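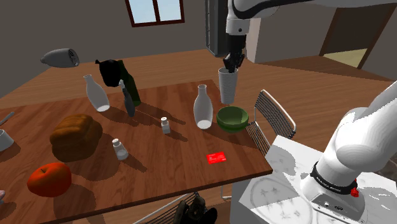
Ullska opens remote teaching tool to outside labs

Ullska has released Endar, a tool that lets people teach a robot arm household jobs by steering it from their own desk. The operator moves a hand controller, the arm in the simulated room follows, and each attempt is saved as a demonstration.

The first set holds 1466 demonstrations of picking up and moving cups, bowls, bottles and other kitchen things on a crowded table. They were recorded by seven operators, most of whom had not driven a robot before. New users get a practice session of five short tasks.

"People get the hang of the gripper fairly quickly," said Anežka Kratochvíl, who leads the Endar team. "Judging depth on a flat screen takes longer, so we let them change the view while they work."

Four labs tried the tool before release. Harish Pillai of Poduval said his group had used it to record tasks with tall cups, which they kept knocking over at first.

Endar is available from April. Labs wanting access should contact Clive Goodall at the Ullska office in Fluvley.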